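Do I need a rack for four things?

For most of last year I told anyone who asked that small racks were furniture for people who had run out of real problems. I still half believe it. But I have one now, so I should probably write down what it's like before I get used to it and start recommending it to strangers.

What I had before was a shelf. On the shelf were a router, a switch, a little storage box and a power strip, and behind the shelf was the thing my sister calls the nest. Everything worked. I want to be clear on that point, as every article I read about mini racks starts from the idea that your shelf is a disaster waiting to happen. Mine ran fine. It was ugly and it collected dust, and so do I.

Then Dilani Talukder, who I used to share an office with, moved to a smaller apartment and offered me her open-frame kit for the cost of lunch. It's a Prirnach, the short one, in pieces, with a bag of screws and a sheet of instructions that had been folded so often the diagrams had gone white at the creases. I said yes on a Friday and spent the rest of the weekend regretting it.

First complaint: the screws. The kit comes with two kinds and they look identical on a table. One kind is for the rails and one is for the shelves, and if you use the wrong one it goes in very nicely for three turns and then stops. The instructions call them A and B. The bag doesn't call them anything.

Second complaint: the word "toolless," which is printed on the box. I used a screwdriver, a hex key, pliers and, at one point, a butter knife.

The numbers on the rails, on the other hand, are worth having. I thought they were decoration. I ignored them the first time, put my switch in by eye, and got one ear a hole higher than the other. It sat there like a crooked picture. If you take one thing from this post, read the numbers off both sides before you tighten anything. I'd also put the bottom plate on first, whatever the sheet says, and do the whole build on something soft. I used an old bath towel. Bubble wrap is better – screws vanish into a towel.

Now, the claims. I read a lot of claims.

"Better airflow." Maybe. An open frame has no sides, so air can go where it likes, but so could the air on my shelf. I put a cheap thermometer next to the storage box before and after and couldn't find a difference I'd bet on. It's one thermometer in one closet and I'm not going to pretend it's a study.

"Easier maintenance." Yes, with a catch. I can reach the front of everything without moving anything else, and I like that more than I expected to. Reaching the back depends entirely on where you put the rack, and I put mine in the closet, against a wall, so I've gained half of what was promised.

"Room to grow." This is the one I distrust most. An empty slot is a shopping list. Within a week I had looked at a patch panel from Siu, a blank plate (a blank plate! a piece of metal whose job is to cover up a gap I wasn't bothered by) and something called the Jivus cable comb, which costs 29 dollars and combs cables. I have bought none of these. I did put the comb in a cart.

One of the guides I followed was on the Sondex hobby forum, in a thread with 1,643 replies, and I read far too many of them. Nearly 4 pages were an argument over whether the switch belongs at the top or the bottom. The top people say shorter cables. The bottom people say weight. My switch weighs less than a good cookbook, so I went with the top and haven't thought about it since. If you own something heavy, put it low and don't write to me.

Things I'd do differently: label both ends of every cable before unplugging the first one. Take the shelf down before building its replacement so you know how much wall you've got. Measure the closet door. I didn't measure the closet door, and the rack went in at an angle with the top piece off.

As for the nest, it's smaller. It moved about two feet to the left.

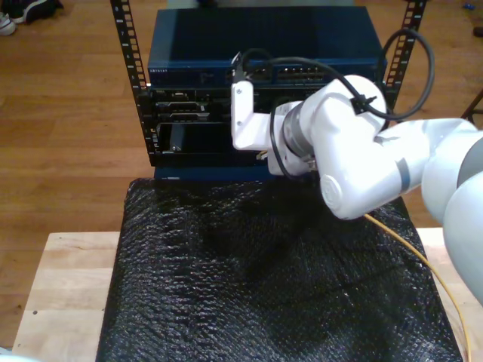 Issue 29

The switch is up at the top with its ports toward the right, and the cards are stacked in the black section underneath. Next time, power strips, and whether the ones with the little lights are worth paying extra for. I have my doubts.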